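4. Checking the sandwich task before you trust a score

The Plidudlow method claims that a policy trained on wrist views can build a sandwich from upright slices. Treat this as a claim. The steps below are for repeating the test on your own bench, and they assume section 3 (gripper calibration) has been done. 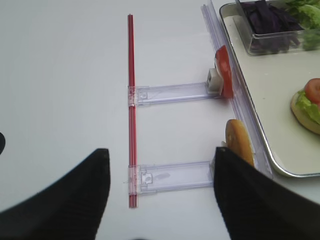
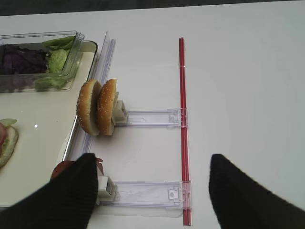
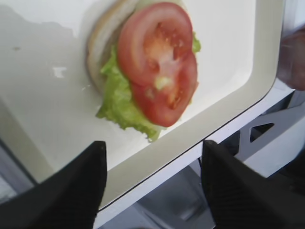
Fig. 4. Wrist views. First and second: the red rod with its clear arms, beside the rail. Third: tomato on lettuce on a bun half, on the tray.

4.1 Stand the slices and bun halves on edge against the clear rail.

4.2 Check that both arms are clipped firmly to the red rod. Push each one with a fingertip. If it turns, reseat the clip.

4.3 Put the vegetable container on the tray and leave it there for the whole set.

4.4 Start recording, then start the policy. Run 12 trials. Do not stop early after a good run.

4.5 Have someone who did not train the policy mark each trial pass or fail.

CAUTION: Keep hands away from the gripper fingers while the policy is running. The pause button in Numimow finishes the current motion before it stops the arm.

Note 1. The April report gave 7 passes in 8. Eight trials is a small set, and the same person placed the food and did the marking. Waraporn Chaiyaporn repeated it with a second marker and could not agree on what "stacked" meant. Write your rule down before step 4.4.

Note 2. A wrist view of a finished stack shows where the food ended up. It says little about how many tries it took. Keep the full recording.

Note 3. We have not tested soft or overripe tomato. Laurier MacPherson expects the grip setting to carry over. I would want to see the trials.

4.6 Report every trial, including those where a slice fell before the gripper reached it. Enter these as "set-up fault" and leave them in the total.

Section revised 2019-12-20, E. Tesfamariam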